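Parallel gripper lets artificial stems rotate when lifted
Posted in Home and Workshop Builds
Tags: grippers, wrist camera, pick and place

Jarrah Tawhiri
Asked on Tuesday, edited once

I am building a two-finger gripper arm on a bench in a shared workshop. The task is sorting artificial flowers: pick one up by the stem, move it over a shallow white basket, release. Heads and leaves are no trouble. Stems are.

The fingers close parallel and have flat pads. Closing force is set by a current limit on the motor, which I have at 58 per cent. The stem is held firmly enough that I can't pull it out lengthways by hand, but if the grasp is away from the balance point the whole flower swings round the pads as soon as it leaves the table. Raising the limit to 70 made no difference to the swing and started to mark the plastic.

The wrist camera is fixed behind the fingers and looks out between them, so the gap is always in view at the bottom of the picture. I find the stem by colour threshold and fit a line to it. On long stems the fit is good. Where there is a side branch the line gets pulled towards it, and the wrist turns a few degrees too far to suit. 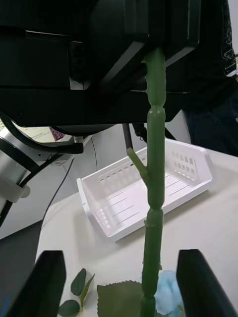

Broremeo
Your current limit isn't the problem. A flat pad on a round stem touches along a line, and if the stem runs at right angles to the pad width that line is very short. There is almost nothing to resist torque. More force only flattens the plastic.

Cut a shallow V into one pad, running in the direction the stem will lie, and leave the other flat. Face the flat one with soft silicone sheet. The V gives two lines of contact and the silicone takes up differences in diameter. I would make the groove 11 mm long at least – longer if the finger has room. Then put the limit back down. Mine runs well under half and holds heavier things than flowers.

It will also pull a slightly misaligned stem straight as it closes, so a few degrees of error from the camera will matter less.

Evura
just use rubber bands round the fingers. worked for me on pens

Tapsell
Agree with Broremeo on the pads. On the line fit: don't fit to every green pixel. Leaves and side branches are the same colour as the stem, and least squares gives them full weight. Use RANSAC with a narrow inlier band, or crop to a strip between the fingertips and fit only what is inside it. You don't need the angle of the whole stem, only the part you are about to hold.

I logged 2,354 grasps on a similar rig, with plastic tube instead of flowers. Bad angles were the largest group of failures until I cropped. I use the middle 16 per cent of the picture width. Lock the camera exposure as well, or the threshold will drift whenever something dark moves into view.

Jarrah Tawhiri
Thanks. V groove printed and fitted to the left finger, silicone on the right. Swing is much reduced at a limit of 40. Flowers with a heavy head still droop if gripped near the bottom, so I am moving the grasp point up the stem. Cropping is next. Rubber bands tried as well – they rolled.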